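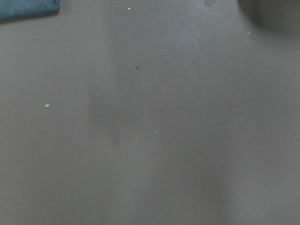
Issue 9, page 2

Lament of Clernden: save files and dialogue text
README, March 2025

Hello, and thank you for stopping by. If you have ever lost an evening to Lament of Clernden on the handheld, you probably remember the ferryman who never says the same thing twice, and you may have wondered how much he has to say altogether. I certainly did, and this collection grew out of that (my family would say it grew out of hand).

What you get is 2682 lines of dialogue, typed out from the English cartridge, along with 209 save files covering the story from the first dream to the harbour at Sirport. Each line has the speaker, the chapter and the save you need to load to hear it again. Spelling mistakes in the original are kept as they are, so please don't send me corrections for "recieve" in the Brouwer chapter. It really does say that!

To use the saves, copy the one you want into your emulator's save folder and give it the same name as your game file. Make a backup of your own save first. The game itself isn't included, and I can't help you find it.

Known gaps: the two endings you reach by refusing the lantern are only partly typed up, and I have never managed to trigger the bakery quarrel in chapter 9. If you have a save from just before it, I would be so pleased to hear from you.

The text files are plain UTF-8, separated by tabs. You are welcome to use my notes and tables for guides, fan translations or plain nosiness, as long as you mention where they came from. The game's words still belong to its makers.

Kept by Adanech Hadgu. Next update planned for October.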